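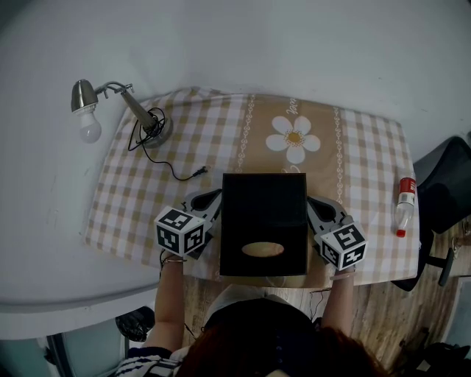
Margit Vincze sostiene que un mantel no necesita teoría: se pone, se mancha, se lava y se vuelve a poner, y quien quiera dedicarle una sesión entera a eso tiene demasiado tiempo libre. Lo dijo en la primera clase, delante de todo el grupo, y desde entonces abro esta unidad con su objeción. No he conseguido rebatirla del todo. La sesión se da igualmente.

Taller de interiores cotidianos
Unidad 2. La mesa que sirve para todo
Apuntes para el alumnado

1. De qué hablamos

Llamamos mesa de uso múltiple a la que no tiene oficio fijo. En ella se come, se trabaja, se dobla la ropa y se deja lo que uno piensa guardar luego. Los catálogos la retratan con un frutero. En las casas suele haber también un cable.

Para esta unidad distinguimos tres capas: el tablero, lo que lo cubre y lo que se queda encima. El tablero ya lo vimos en la unidad 1. La segunda capa se elige con bastante cuidado y la tercera se va eligiendo sola.

2. El mantel

Un mantel de cuadros en beige, tostado y blanco es una decisión prudente. Disimula las migas, acepta casi cualquier vajilla y no discute con la pared. El problema llega con la banda central. En cuanto el fabricante imprime una franja ancha a lo largo, con sus cenefas blancas y su flor, la mesa adquiere un eje, y todo lo que se coloque encima queda a un lado, al otro o justo en medio.

Tres observaciones para el cuaderno:

Centrado. Si el dibujo marca el centro, el ojo comprueba el centro. Un mantel liso puede estar torcido durante años sin que se entere ni la familia política.

Caída. La tela que cuelga por los lados conviene igualarla antes de poner objetos. Después hay que levantarlo todo, y no se levanta.

Texto. Las letras cursivas impresas sobre tela tienen un sentido de lectura y las mesas tienen cuatro lados. Alguien va a leer el mensaje del revés. En los manteles con flor y palabra, la palabra suele ser algo afectuoso; tápese con una fuente si la cena es de negocios.

El modelo Lilis del muestrario (carpeta gris, segundo separador) lleva franja sin letras. El Wivetti es liso y de secado rápido. Pueden sacarlos del aula, pero devuélvanlos planchados. Planchados quiere decir con plancha.

3. Lo que se queda encima

Un flexo de metal, con pantalla cónica y base redonda, pide poco sitio y lo ocupa con autoridad. Sirve para leer, coser o revisar facturas. Para cenar es otra cosa: una luz baja y dirigida convierte la sopa en un interrogatorio. Cuando la mesa cambie de función, el flexo debería apartarse hacia una esquina, y si lleva bombilla blanca esmerilada, mejor que no quede a la altura de los ojos del invitado.

Las cajas oscuras de formato pequeño, del tipo de las de pañuelos, se ven mucho sobre un estampado claro. Colóquenlas sobre la banda o claramente fuera de ella. A caballo entre las dos zonas parecen un error de imprenta.
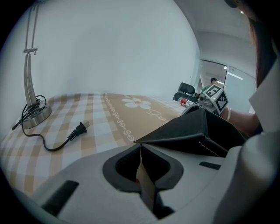
Página modificada por última vez el 2 de enero de 2024

4. El cable

Merece apartado propio. Un cable negro enrollado sin apretar al pie de la lámpara y con la clavija tumbada sobre los cuadros es, en términos técnicos, un adorno que no hemos elegido. Sobre fondo beige se lee antes que la flor.

Soluciones por orden de dignidad:

a) Enchufar la lámpara y llevar el cable por detrás de la mesa.
b) Recogerlo en bucles iguales, con una cinta de tela.
c) Girar la base para que el cable quede en el lado que no mira nadie. Se admite en el ejercicio, con un punto menos.

No perforen el mantel. Hubo un caso en el taller de Skastmont y todavía se habla de él.

5. Latas, sillas y otros vecinos

Una lata tumbada cerca del borde más lejano es pequeña, pero si es roja y blanca se lleva toda la atención que la paleta de tostados había ahorrado. De pie molesta menos. En la cocina, menos aún.

La silla de oficina negra con respaldo de malla convive mal con los cuadros de merendero. No propongo desterrarla, porque la espalda también tiene derechos. Basta con arrimarla cuando no se use y aceptar que el conjunto tiene dos épocas.

6. Ejercicio

Elijan una mesa de su casa y no la ordenen antes. Dibujen la planta a escala e indiquen el eje del mantel, si lo hay, el recorrido de los cables y el enchufe más próximo. Propongan después una disposición para comer y otra para trabajar, moviendo un máximo de 2 objetos entre una y otra.

Extensión: 495 palabras como máximo, más el dibujo. Vale 30 puntos. Los trabajos se dejan en la bandeja Simiyu, junto a la puerta, sin funda de plástico.

Lectura para la próxima sesión: el capítulo de cortinas de la fotocopia de noviembre. A quien la haya perdido, le queda otra en la carpeta gris.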